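Can a Machine Turn Off the Power Strip?
Semester project report, Group 4
Libor Kolář, Nia Prothero, Maxence Millet

1. Question

Our course asked each group to pick one household or shop-floor chore and find out how close machines are to doing it. The other groups took folding towels and loading a dishwasher. We took the power strip. People switch one off when they leave a workshop or go to bed, and they do it without looking very hard.

We expected this to be an easy chore. Ludmila Štefanec, who supervised the project, told us in December to pick something harder. We kept the topic and she later agreed that it was hard enough.

2. What the chore asks for

A strip is light and slides when pushed from the side. The buttons are small compared with a gripper finger. The cable pulls the strip back to where it was lying before. A person solves all of this with one hand and a thumb. With two grippers, one can hold the strip and the other can press, but then both have to fit over a narrow piece of plastic.

We worked with hand-held grippers, so a person supplied the arm and the judgment and the gripper supplied only the fingers. If the fingers can't do the job in a person's hands, they won't do it on a robot.

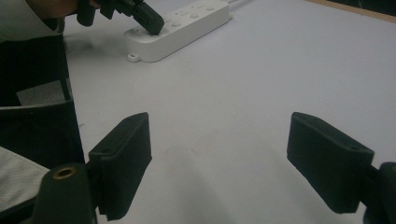
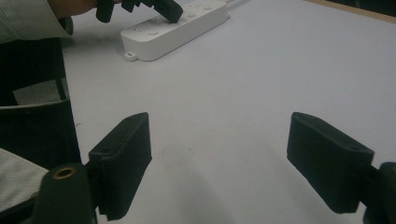
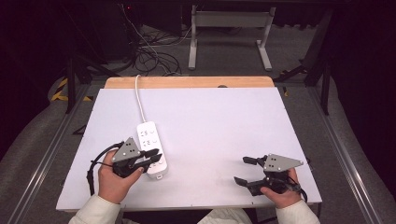
3. Results

We recorded 292 attempts and threw out 4 where the recording failed, which left 288. In 187 of them the chosen button changed state and no other button did. Most of the rest were presses that landed on the edge of the button or pushed the strip away. Presses straight down did better than presses at an angle.

We then gave the same recordings to a small control program called Zurkham, written by Maxence. On a fixed arm it found the strip nearly every time but pressed the right button in only 2 of its first ten tries. It has no sense of how hard it is pushing, and it stops when the finger reaches the height it was told.

4. Answer so far

For a strip screwed down in a known place, we think a machine could do this chore now. For a strip lying wherever someone left it, we would not rely on one. The next group should try narrower fingertips and add a force reading before collecting more attempts. Our notes and the attempt log are with Ludmila Štefanec.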